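About Zarkik
2 min read

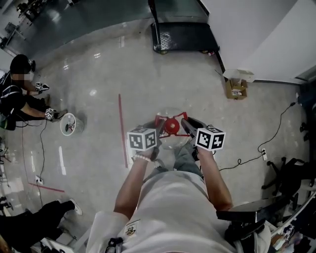
Zarkik writes and checks working rules for teams that teach robots by hand. We started with 12 pages of notes for our own floor, and those notes grew into the Wistel handbook, now at 337 rules and used at every site we run. Most of them are short. Both grippers close on an object before it leaves the bowl or goes over it. Marker cubes sit on top of the grippers with their printed faces clean and uncovered. Red tape on the floor means a line, and people sit on their own side of it. Cables run flat to the nearest floor outlet.

We work sitting down for a good part of the day, so the handbook covers people as well as equipment. A session lasts 40 minutes at most, then there is a break. Bracelets and lanyards are allowed if they stay clear of the jaws. Faces are blurred before any recording leaves the building.

New staff train at our Stustent site for 30 days. They learn the handbook first, then work beside someone who knows it - we don't hand out a pair of grippers on day one. Our second site, Picard, handles review. People there go through finished recordings and send back the ones that break a rule, with the rule number attached.

The handbook is revised every February. Anyone on the floor can propose a change, and the old wording stays in the back pages so that older recordings can be checked against the rules of their time.

Contact Zarkik | © Zarkik. All rights reserved. | Back to top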